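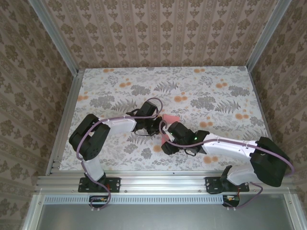

Zinport has confirmed the specification of its winter shell range, which goes on sale in November through its own shops and selected mountain dealers. The line consists of two jackets and a pair of bib trousers, all cut from a three-layer waterproof fabric woven by Imai.

The lighter jacket, the Lestodden, uses a 33 denier face fabric on the body with a heavier panel over the shoulders and forearms, where pack straps and rock cause most wear. Seam tape has been narrowed at the hood and cuffs to reduce stiffness. The hood takes a climbing helmet and adjusts with a single rear cord.

The Mostetti is the warmer of the two. It has a brushed inner layer, a longer back hem and a removable snow skirt. Pit zips run from the elbow to the lower ribs on both jackets.

Design was led by Kenta Sugiyama, with pattern cutting by Sandro Mancuso. Sugiyama said the main change from last winter was the sleeve, which has been recut so that the hem stays under a harness when the arms are raised.

The trousers share the Mostetti fabric and have full-length side zips with a drop seat. About 64 dealers will carry the range. Sizes run from XS to XXL, with short and long leg options on the trousers only. Prices will be published when orders open.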